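# About Hodard

Hi, and thanks for clicking over here! Most people come to the site for the shoe fitting chart and leave again, so if you've made it to this page you probably want to know who's on the other end of the phone. My name is Kerttu Ahonen and I make dance costumes. Skirts, bodices, character dresses, the odd cape, and (every winter, without fail) far too many mice and soldiers.

Hodard started as a mending service. I was dancing in the back row of a small company and doing my own alterations, then doing everyone else's, and one February the wardrobe mistress went off to have her baby and handed me the keys to the costume store. There were 27 long romantic skirts in there that all had to be let out before a tour. I did them on a domestic sewing machine with a foot pedal that stuck. By the end of it I liked the skirts better than I liked the dancing, and my knees agreed.

I moved into the present workroom in Drornach with one cutting table, a secondhand industrial machine and a very long roll of net that I'm still getting to the end of. Craig Aitken joined me two years after that. Craig came from upholstery, so he can sew through anything, and he does all our boned bodices, the harnesses and anything with a hidden zipper. He also answers the phone in the mornings. If you get a very short answer, you got Craig, and he does like you.
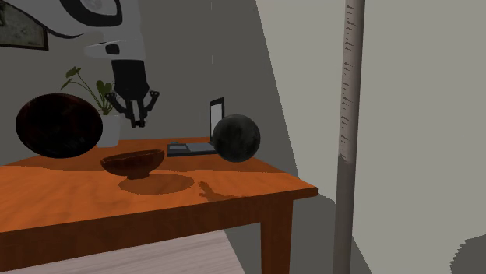 Fabric is where nearly every order begins, and color is the part people worry about most. Screens are hopeless for it. I can write "wine" or "chestnut" in an email and you'll have one shade in your head and I'll have another. When I say our Chestnut velvet I mean a very dark reddish brown with a bit of a gloss to it, like the bigger ball on the table there, and when I say Charcoal I mean a flat dark gray closer to the smaller one. They look like near neighbors in a swatch book and they look like two different ballets under stage light. So please ask for swatches! They're free, I send up to six at a time, and you can keep them.

We dye in house, in small lots. That means a corps order gets cut from a single lot whenever I can possibly manage it, and if you come back a year later for two more skirts I'll match as near as I can but I'd want a piece of the old fabric in my hand first. Even an inch off a seam allowance helps. Our net and most of our silk come through Jultetier, who have put up with my phone calls for a long time, and the embroidered trims are by Baranauskienė, a tiny family workshop that makes braid and edging to order. Their braid takes a while. It's worth planning for, especially the gold.

## What we make

Mostly stage costumes for schools and small companies. Some of it is made to measure and some of it is made in sizes with deep seams so you can pass it down from dancer to dancer (a school near us has had the same peasant dresses on four different girls each and they're still going). We put two rows of hooks on everything for that reason.

We also do:

- Rehearsal skirts, long and short, in 40 stock colors
- Character skirts with ribbon bands
- Men's shirts and vests, with a gusset so the arms will go up
- Repairs on other makers' costumes, as long as they come to us clean

I don't make pointe shoes, I don't make wigs, and I gave up on wings after a bad spring. I can tell you who does good ones.

## How an order goes

You write or call and tell me the ballet, the number of dancers, and the date you open. I'll send back a sketch or two and a price. If you like it, you send measurements on our form, and please do use the form, the girth measurement is the one everybody skips and it's the one I need. Then I make one sample costume and mail it to you. Put a dancer in it. Have her jump, bend back, lie on the floor, get lifted if she's going to be lifted. Pin it where it's wrong and mail it back and then we cut the rest.

I know the sample adds time. I tried working without it for one season and ended up remaking a whole set of sleeves, so now it's part of the deal.
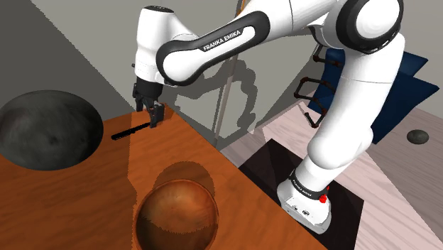 *Words by Kerttu Ahonen, Hodard, Drornach. Page updated 28 December 2009.*

## A few bits of news

We've finally cleared the back of the workroom and set up proper racks for the hire stock. There are 700 pieces in it now, which surprised even Craig, and he's the one who hung them. Hire is for schools only at the moment and goes out for two weeks at a time. You don't need to wash anything before you send it back, and really, please don't. I would much rather deal with a sweaty bodice than a shrunken one.

The big job this past fall was beading for a full-length production, with 1000 glass drops sewn on by hand across the ballroom dresses. I did the fronts, Craig did the hems, and we listened to a lot of radio. The dresses are lovely and heavy and they swing a half beat behind the dancer, just the way the choreographer wanted.

If you're thinking about a summer show, February is a good time to get in touch. I keep the first part of the year light on purpose so I can draw, and you'll get a longer and more rambling answer out of me than you would in November!

Visitors are welcome in the workroom, but do call first so I can get the pins off the chairs. Bring your dancer along, bring the music if you have it, and bring that old costume you love and can't close anymore. There's usually more in the seams than you'd think.

Kerttu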